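Anisa had until 4:30 to clear the desk. Badge, keys, laptop, done. Coffee mug, no, leave the mug, it was Junpei's anyway.

"You need a box?" Hiyori asked over the partition.

"I've got a box."

She did not have a box. She had a tote bag from the Sastia launch and it was already splitting down one side. Drawer one – pens, a fork, the Curkex invoices she was supposed to send back in March. Drawer two – stuck. Kicked it. Still stuck. Kicked it again and it opened and there was the cord she had blamed Toshio for taking. Two years of blaming him. She'd even said it in a meeting, in front of Kamata people.

She pulled it out and threw it on the table by the brown partition and went to look for tape.

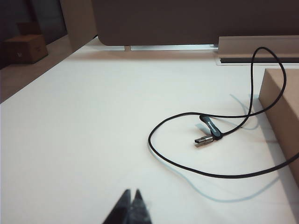
PART TWO: THE CORD

Thin, black, all loops. A USB cord, the kind that came with everything. She came back with the tape and stood over it longer than she had time for. There was small pale printing on the plug and she didn't have her glasses on. Didn't need them. She knew what it said, or she used to.

"Is that mine?" Toshio said.

He was just there, coat on, one arm in.

"It was in my drawer."

"Huh."

"I told everybody you took it."

"I know. Uchenna told me." He got the other arm in. "I bought another one. Eight bucks."

She wanted him to be mad. She'd of known what to do with mad. Instead he looked at the white table and the cord lying all over it, and then at her tote bag, and then he went off down the hall and she thought well, that's that. 4:22. She taped the bag. The tape didn't hold. She used more.

Then he was back with an empty paper carton, Brakton on the side, lid missing.

"Take this. The bag's finished."

"Thanks."

"You should keep it," he said. "The cord. You'll need one at the new palce."

"There isn't a new place."

"Okay. But when there is."

She wound it over her hand, four turns, five, badly, and put it in the carton on top of the fork. Hiyori was calling that the elevator was up, it was up right now, was anyone coming?

"Hold it," Anisa yelled, and picked up the box, and ran.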